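Chapter 7
Paying for the Arm (and for Everything Around It)

I bought my first robot arm the way a lot of people buy their first car. I read the brochure, I fell for the reach and the payload figures, I signed, and then I found out what tires cost. So before we get into spreadsheets, let me tell you how that went, because most of this chapter grew out of it.

The shop was Dellanby, a small firm that took in retired office computers and pulled them apart for reusable parts. Memory, drives, processors, power supplies, the odd graphics card. The work was done by hand on long benches, and it was done well, but we had more pallets at the back door than hands at the front. In August we set aside money for one arm. One arm! I had a quote from a dealer called Madlow, I had a line in the budget that matched the quote to the dollar, and I was very pleased with myself.

What I didn't have was a gripper (sold separately), a camera, a mount for the camera, a bench stiff enough that the arm wouldn't shake it, or anything to hold the parts still once they came out. I also didn't have any hours set aside for the person who would teach the thing where a drive cage is. By the time we were pulling drives every day, the arm itself was the smaller half of what we had spent. I've since watched other shops do the same, and they always look as surprised as I did.

What this chapter covers

We'll start with the difference between the price of a machine and the cost of a working cell. Then we'll build a budget line by line, look at how to plan for the parts you can't price yet, and finish with the question every owner asks first, namely how long until it pays for itself. I've put that one last on purpose. You can't answer it until you've done the rest.

Keep a pencil handy. You'll be filling in the worksheet at the end of each section, and the worksheet for 7.2 feeds the one for 7.4, so don't throw it away like my students do.

7.1 Price and cost

When I say "cell" I mean the arm plus everything it needs to do one job: the tool on the end, the sensing, the bench, the holders, the wiring, the guarding, the computer that runs it and the time it takes to get all of that talking. A dealer will happily sell you the first item. The others tend to arrive later, on smaller invoices, and those small invoices are where budgets go soft.

I like to sort the lines into three piles.

The first pile is things with a catalog number. Arm, gripper, camera, controller, cables. You can get a firm quote for all of these, and you should get more than one. Ask what's in the box. Ask again about cables.

The second pile is things you'll make or have made. Fixtures, trays, brackets, finger tips shaped for your parts. These look cheap, and one at a time they are. A printed holder might use very little plastic. But you won't make one, you'll make the first one, see that the part sits crooked, and make it again. At Dellanby I budgeted for a single version of each fixture, and I'd never do that now. I plan for several rounds and I write the labor down as its own line.

The third pile is time, and it's the one people leave off the page altogether. Setup, teaching, testing, the slow weeks when the old way and the new way run side by side and you're paying for both. My own rule is to hold back 20 percent of the whole budget for this pile before I spend a cent on the other two. If your job involves a lot of different models of the same product (as ours did, every brand puts its screws somewhere else), hold back 30.

Be careful about variety in general, as it has a way of hiding in plain sight. When I wrote "desktop computer" on the planning form, I was picturing one computer. The pallets held large towers, small towers, flat cases, cases that opened left and cases that opened right. Each difference meant another fixture or another routine, and each of those had a price. Before you ask for a single quote, go to the receiving door and list what really comes through it. We used a sample of 50 machines and I wish we'd done it a month sooner.

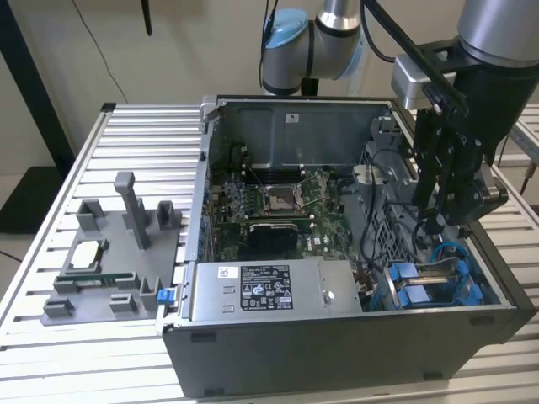
Should the fixtures and the camera go in the same budget line as the arm?

Keep them on separate lines. The arm will probably outlive the first job you give it, while fixtures belong to one job and get scrapped when that job changes. If you lump them together, you can't tell later what it would cost to move the arm to new work. The camera can go either way, but I list it with the gripper, as the two usually get replaced together.

That split paid off for a second shop I worked with, Clendora, which had planned its cell around a product it stopped handling halfway through the year. Their arm line didn't change at all. They reopened the fixture line, added up what the new holders would run them (1861 dollars, with labor), and had an answer for the owner the same afternoon.

Worksheet 7.1

Pick one job in your own shop, or borrow the Meng case from Appendix B. List every item the cell needs and put each in the first, second or third pile. Mark the lines where you have a written quote. For every line without one, write down who you'd call to get it, then bring the sheet with you to section 7.2.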